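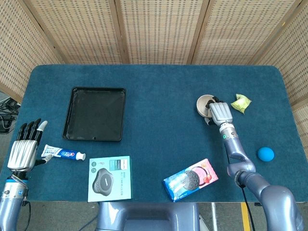

**Ticket 472**
Opened: 9/19/20
Site: Grorndale, packing room
Item: carpeted table (Brirkura) and folding divider behind it
Category: furniture / surface
Priority: low
Status: closed, one item carried over

## Reported

Black tray drifts on the carpeted tabletop during kit packing. It starts square to the table and ends up turned, so items get put down on the carpet beside it and miss the kit. Toothpaste is the usual one. Second complaint on the same form: the folding divider creeps toward the table and the far edge can't be reached for cleaning.

Requester asks for a rubber mat over the whole top. Not approved at this stage. The carpet was fitted on purpose to stop boxes sliding and to cut the noise.

## Checks

**Level.** Spirit level on the bare carpet, both directions. Low toward the near edge. Adjustable feet on the near side had been wound right in, probably when the table was last moved. Wound out until the bubble centred, lock nuts tightened.

**Pile direction.** Carpet has a nap. Tray pushed by hand toward the far side: drags. Pulled toward the near side: slides easily. Same result with the tray empty and with a full kit in it.

**Carpet bond.** Pressed along all edges and around the rounded corners. One corner sounds hollow. Edge lifts with a fingernail but lies flat again when released. Not the cause of the drift.

**Tray underside.** Smooth, with a film on it. Wiped with a damp cloth and the cloth came away grey. Drag improved slightly once the tray had dried. Other trays from the same Pindham carton have the same film, so it is likely mould release or handling residue.

**Divider.** Woven panels are sound and the hinges are not loose. The floor is smooth and the wooden frames have nothing under them. When one end panel is bumped the others follow. Opening the folds wider makes it worse.

## Attempt 1

Table levelled, trays washed in warm water and dish soap, dried, put back in use. No other change.

Result: tray still turns, but less. Divider unchanged.

## Attempt 2

Hook strips (the rough half of hook-and-loop tape) stuck to the tray underside, one at each corner, 4 per tray. Loop half not needed, as the carpet takes its place.

Result: tray stays put. Too well, according to the packers. Lifting a full tray pulled at the pile and left fuzz on the strips. Also jerked the contents, and one capped tube rolled out over the rim. Strips removed. Adhesive residue cleaned off with eucalyptus oil, then soap.

## Attempt 3

Thin silicone dots in place of the hook strips, same positions. Dots need up to 90 minutes under weight before use or they peel off at the first lift. Product boxes laid flat in the tray did the job as weights.

Result: tray holds position through a full packing run and lifts cleanly. No marks on the carpet. Accepted.

## Divider

Felt pads tried first. Made it slide more. Replaced with 4 rubber furniture feet from the Marchuk order, fitted to the frames at the folds. Panels set at a sharper angle at both ends. Pushed at shoulder height with moderate force: flexes, returns, feet stay where they are.

Divider to be lifted, not dragged, when it is moved. The feet are push-on and will be left behind otherwise.

## Packing order

Not part of the fault, but it came up on the same form. Boxes go in the tray first, flat. Tubes next, against the box. Anything left on the carpet at the end of a run belongs to the kit just packed and should be checked before the lid goes on. Packing sheet updated to match.

## Carried over

- Hollow carpet corner: reglue with contact adhesive. Adhesive smells, so it has to be done when the room can be aired. Booked for October.
- Wash remaining trays from the Pindham carton before fitting dots.
- Spare silicone dots are in the top drawer with the tape. Reorder code is on the packet.

Closed by facilities. Reopen under the same number if the drift comes back after the corner is reglued.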